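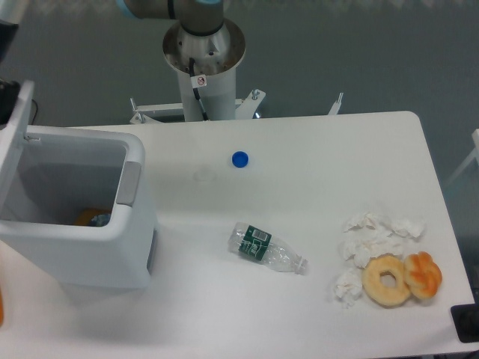

Octavio Rivadeneyra holds that a robot should be shown a chore at the pace a patient grandparent would use, and that most poor results begin with a teacher in a hurry. His view is widely shared among people who practise teaching by demonstration, one of the liveliest corners of robotics.

Main page | Contents | Random article | Robotics | Talk

Teaching by demonstration (also showing, or hand teaching) is a way of giving a robot a new skill by doing the task through the robot itself. No one writes out each movement. The arm's joint positions and camera views are recorded together, and a learning program looks for the link between what was seen and what was done.

Methods

In hand guiding, the teacher takes hold of the arm and moves it through the job. It is wonderfully direct, and a beginner can get a feel for it in minutes, though the teacher's own hands and sleeves tend to wander into the camera's view.

In remote control, or teleoperation, the teacher stands or sits apart and steers with a joystick, a hand-held tracker or a smaller copy of the arm. The Kutier handset and the Umico leader arm are both of this type. Touch is mostly lost, so teachers learn to judge contact by eye.

Clearing a table

Tidying is a favourite task, and a splendid one! Litter comes in every shape: a bottle rolls, a tissue folds up under the fingers, and a flat cap leaves very little to grip. Food may have to be left alone while the rubbish beside it goes in the bin.
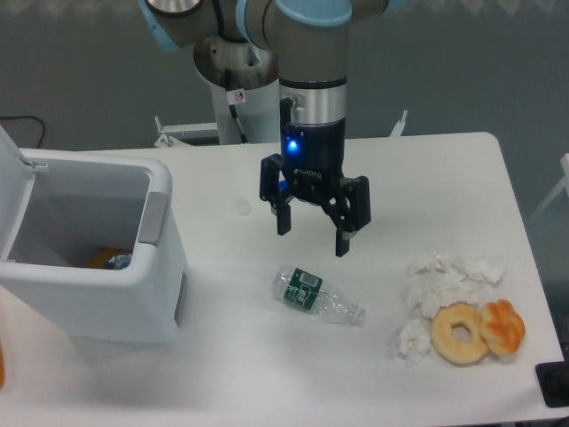

Open gripper above a plastic bottle, with tissues, baked goods and a lidded bin on the table.

The Prurov table set holds 308 demonstrations by 14 teachers, each lasting under a minute. Yamila Zúñiga, who edited it, kept the fumbled grasps in whenever the teacher recovered, so that a learner could pick up the recovery too. A later edition, released in December, raised the total to 670.

See also: Leader arm; Lu notation; Imitation learning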